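From: Wilfredo Espiritu
To: mavar-users
Date: 2026-05-27
Subject: Re: [mavar-users] grasp planner picks the container instead of the object

On the list, Catacutan wrote:
> After the upgrade our planner keeps proposing grasps on the walls
> of the bin. It scores them higher than anything on the table. We
> have tried raising the collision margin, which makes it refuse to
> grasp at all. Is there a setting for this, or do we need to
> retrain?

Please don't retrain. I retrained in April over the same complaint and got a planner that liked the bin even more, only faster.

There is a setting. It's called container_prior, it lives in the scene config and not the planner config, and the upgrade resets it to zero without a word in the log. At zero, every bin wall is a lovely thin flat thing with two parallel sides, and the scorer has never met a better handle in its life. Put it back to whatever you had before. We use 19, for reasons lost to history.
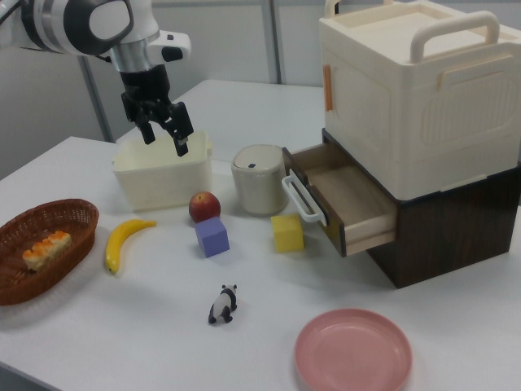 The collision margin is a separate mess. It gets applied twice, once when the point cloud is turned into boxes and again when the path is checked, so a small increase eats all the free space near a wall. You can see how little there is to give away on our table: with the open fingers just above and inside the rim of the cream bin, a fat margin says the hand is already in a crash. The same goes for the pulled-out drawer on the right, where the checker pads the sides until the opening closes up and the planner reports "no reachable pose" with great confidence. Set margin_at_check to false and leave the first one alone.

If you want to see which one is biting you, run the planner offline with --explain. On one of our saved logs it threw out 2,316 candidates, and 1,409 of those went away the moment I turned off the second margin. The rest were bad grasps and deserved it.

One warning. Risside reads the same scene config and does not know the word container_prior, so it will stop at startup and blame your camera calibration. Your camera calibration is fine. Put the line in a separate override file and load that only for the planner. Humura ignores unknown keys, so no trouble there.

I have a patch for the double margin and will post it once the tests stop timing out at 100 seconds. If you still get wall grasps after the config change, send me the --explain output, and please, the whole file this time.

Wilfredo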